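Search this site Search Go

What is inside a computer?
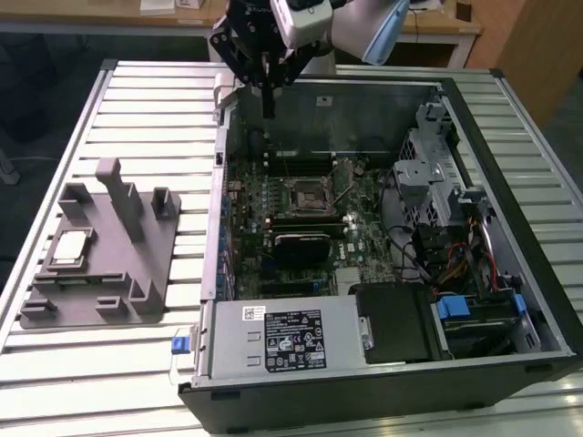

A desktop computer on its side, with the side panel taken off.

Most of the time we only see the outside of a computer. There is a screen, a keyboard, and a big box that hums under the desk. The box is called the tower, and all the thinking and remembering goes on inside it.

The motherboard

The large green sheet is the motherboard. You can see the name Dell printed on it in white. Not every motherboard is green - some are black or blue - but they all do the same job. They join the other parts together so that messages can pass between them.

If you looked very closely at a motherboard you would see thin lines running all over it. These are made of copper, and electricity travels along them a bit like cars on roads. The tiny parts standing up in rows are called capacitors. They hold a little electricity and help to keep the supply steady.

The processor

Near the middle of the motherboard is a square socket with a metal lever beside it. This is where the processor goes. The socket in the picture is empty.

The processor is also called the CPU, which is short for central processing unit. It follows instructions. When you press a key or click on a game, the processor works out what has to happen next. It can do millions of tiny sums in the time it takes you to blink.

All that work makes it hot, so a processor usually has a lump of metal sitting on top called a heatsink. The heat spreads into the metal and then out into the air. Other chips can have heatsinks too. There is a black one below the empty socket.

The memory

Above the socket are some long, dark slots. Memory sticks push into slots like these. Memory is where a computer keeps the things it is using now, such as the page you are reading. When the computer is switched off, this kind of memory is wiped clean.

The drives

Your drawings and homework need to be there tomorrow as well, so they are saved on a drive. Drives fit into spaces called bays. The grey metal cage with holes in its sides is made to hold them, and there is another bay with two blue latches.

The power supply

The silver box at the bottom is the power supply. Electricity from the wall socket is too strong for the small parts in a computer, so the power supply changes it first. A power supply might be marked 300 watts, which tells you how much power it can give out.

Coloured wires carry the power to the other parts. In many desktop computers, red and yellow wires carry electricity to the parts and black wires finish the circuit. You can spot all three colours in the bundle under the grey cage.

Stay safe

Never open a computer on your own. A grown-up must switch it off and pull out the plug before the case is opened. The power supply has its own metal box and must never be opened at all, even when it is unplugged, as it can still give a dangerous shock.

Words to know

Chip - a very small electric circuit, usually inside a flat black case.
Expansion slot - a place to add an extra part, such as a graphics card.
Port - a hole on the outside of a computer where you plug in a cable.

Written by Naomi Kombo

15 shares 2 comments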